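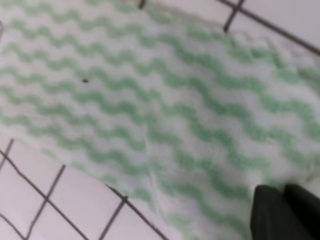 Cleaners wanted for October start, evenings, Hirnness building plus two smaller sites. We are Prodasley, a small contract cleaning outfit, and we need people who like a clean floor and don't mind working while everybody else is having dinner. Part time, steady hours, paid weekly. You don't need experience but you do need eyes. One tiny dark speck on a pale green-and-white cloth, do you see it or do you walk past it? If you see it, keep reading. If it bugs you, apply today.

The job

Five evenings a week, 5:30 pm to 9:30 pm. Offices, restrooms, two break rooms, a lobby and one long stairwell. Mostly tile and some carpet on the upper floors. Each person gets their own section and keeps it, we don't shuffle people around every week. Crew of four on the big site, pairs on the small ones.

What you'll be doing:
Emptying trash and recycling, new liners
Restrooms top to bottom, incl. fixtures, mirrors, partitions
Dusting sills, desks (clear ones only, please don't move papers), tops of cabinets
Vacuuming carpet, dust mopping and then damp mopping tile
Break room counters, sinks, microwave inside and out
Restocking soap, paper towels, toilet paper
Filling in the sheet at the end of the shift. Takes a minute. Do it before you leave and not the next day from memory

Once a month there's a grout scrub in the restrooms and lobby. It's the hard one. Knee pads provided, machine for the open areas, hand brush along the walls. Pays extra, see below.

Cloths and supplies

All supplied. We color code: green for general surfaces and floor spots, blue for glass, red for toilets and urinals only. Red never leaves the restroom. Fold your cloth in quarters and turn to a fresh side as you go, don't work with a wadded up one. Dirty ones go in the mesh bag in the supply closet, we wash them, you don't take laundry home. No fabric softener on microfiber ever, if you help with the wash.
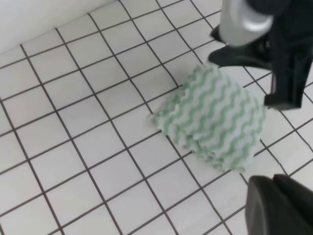
Pay and the rest of it

$24 an hour for evenings. Grout night is a flat $59 on top of your regular hours. Paid training, 2 shifts, same rate as everyone else. Paid sick time starts day one. Parking is free in the back lot after 5 pm, the bus stops right across the street but check the last one home before you say yes to the late site.

Uniform shirt and gloves from us. Shoes are yours, closed toe, non slip, no exceptions on wet floors.

Who we're looking for

Somebody who shows up. Being able to lift a full mop bucket and be on your feet for four hours. Okay with stairs. Enough English to read product labels and leave a note for the day staff, other languages very welcome, half the crew speaks Spanish. You'll have a key card so there is a background check, we pay for it. An old record is not an automatic no, tell us up front and we'll talk.

18 or over. Students fine, retirees fine, second job fine as long as you can get to us by 5:30.

Also hiring: one crew lead

Same hours plus Sunday supply count, wait no, that got moved, the supply count is now done before shift at 5 pm. Lead checks the sections, trains new people, orders from Traltix and talks to the building manager when something leaks. One year of commercial cleaning please. Rate depends on experience, we'll talk numbers at the interview. You'd report to Arne Engelhardt, who runs the evening side and will be the one who calls you.

How to apply

No résumé needed. Send us a message with your name, phone number, which evenings you can't do (if any) and wether you want cleaner or lead. Put "evening crew 752" in the subject line so it doesnt get lost with the supplier mail. Or stop by the office, side entrance of the Chu building, weekdays 2 pm to 4:30 pm, ring twice.

Interviews are short. You'll see the site, meet whoever is on, and wipe down a counter for us. Bring ID. We call back within two days either way.

Spots are open until filled, lead position probaby goes first.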